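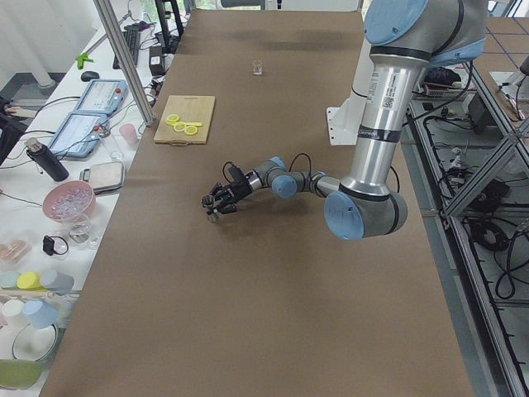 Why do grown-ups shout at each other in parliament, one reader wanted to know, when we get told off for it at school? It is a fair thing to ask, and the answer starts with what a parliament is for.

A parliament is a group of people chosen to make laws for a country. Most of them belong to a party, a team of people who agree on a lot of things. The party with the most members usually runs the government. The next biggest is called the opposition, and part of its job is to ask the government hard questions.

Think of a made-up law about buses. The government wants to spend money on 20 new buses for the town of Hilleck. The opposition says the village of Nemell has 400 people and no bus at all. Both sides stand up and give their reasons – this is a debate. Then everybody votes.

Debates can get noisy. Members cheer for their own side and groan at the other. There are rules, though. A person called the Speaker decides whose turn it is, and can tell members to be quiet or even send them out.

You can't vote until you are older, but you can still join in. You can write to your member of parliament, or sign a letter with your class. In Hilleck, nearly 3000 people signed one asking for the library to stay open in October.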